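Illuminated sign check, Rennie break room and storefront, February

1. Mounting
Four screws, all tight. Installer says the anchors hold 240 pounds. I'd like that in writing.

2. Clearance
Sign to nearest appliance: 14 inches. Passes, barely.

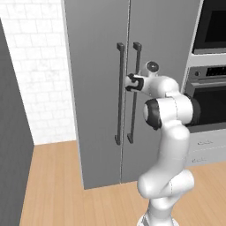 3. Transformer
Illarix unit, label readable. Hums. "Normal," per the manual. Recheck Tuesday.

4. Cord and plug
No nicks. Still on a power strip, same as last time. FAIL.

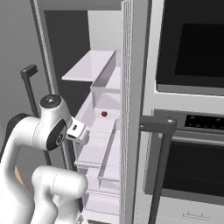

5. Glass tubing
One dim section, lower left. Groltomow calls it break-in. After 1,572 hours? Doubtful.

6. Pull chain
Works on the second tug. Marked OK, with reservations.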